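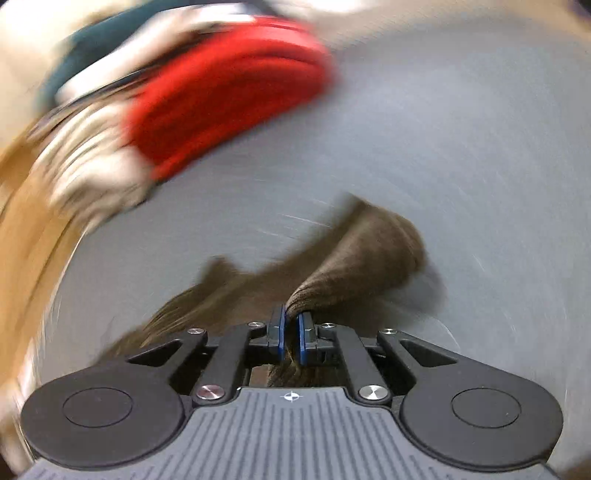
Brown cloth held in one of our hand-held grippers.

Call for Participants: Help Us Plan Our Next Equipment Purchase
Flokon Home Textiles Study, Martens site
Posted 01/06/2025

We are a small team working on robots that can handle clothes and bedding, and we have reached the happy (and slightly nerve-racking) stage where we get to buy more equipment. Before we sign anything we would like to spend time with people who fold, sort, and put away laundry in the ordinary course of their lives, and who are willing to do it with a gripper in hand and tell us frankly what it was like. If that sounds like you, please read on!

What we are trying to decide
Our present hand-held grippers have two fingers with soft blue pads, and they have served us well on thinner things like shirts and pillowcases. Thick fabrics are another matter. We have money set aside for one larger order, and we have narrowed it down to two options: a further set of the same grippers with spare pads and screws, or a smaller set of the Cavach model, which has longer fingers and costs a good deal more per unit. There is also the question of how many spares to budget for, how often pads should be replaced, and whether we ought to hold something back for a bench-mounted arm next year. Your sessions will feed directly into that plan, and we mean it when we say that a strong opinion from you could change the order.

What you would be doing
Each session lasts 80 minutes, with a break in the middle and tea or coffee if you want it. You will work in a furnished bedroom with garments and bedding of different weights. We will show you how to hold and close the gripper, and most people are comfortable with it after a few tries. After that you will pick up, spread out, fold, and stack a number of items at your own pace. There is no score and no stopwatch, and you are welcome to talk while you work – we rather hope you will, as the grumbling is often the most useful part.

Corduroy and other ribbed cloth will come up more than once, along with blankets and quilted covers. We would especially like to hear how your wrist and thumb feel after the heavier pieces, as weight is one of the columns in our comparison sheet and so far it holds only our own guesses.

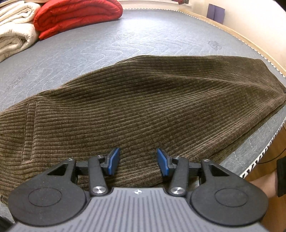
Who can apply
You should be 18 or over, able to stand and bend over a bed for the length of a session, and comfortable reading short instructions in English. No technical background is needed. Left-handed people are very welcome, and so are people with small hands, as we have had too few of both. If you have a current wrist or shoulder injury, please wait for a later round.

What we offer
Participants attend 3 sessions in June and receive $141 in total, paid after the last one. If you have to stop early, you will be paid for the sessions you completed. Bus fare is refunded with a receipt, and parking behind the Ullik building is free.

We will record the work through cameras on the grippers. The consent form explains how the recordings are stored and who may look at them, and we will gladly go through it with you before you sign.

How to apply
Fill in the short form at the Martens front desk or ask for it to be mailed to you. Tell us which hand you prefer, which times of day suit you, and what kind of laundry you handle most often. We have 4 places left in this round and will reply to everyone who applies.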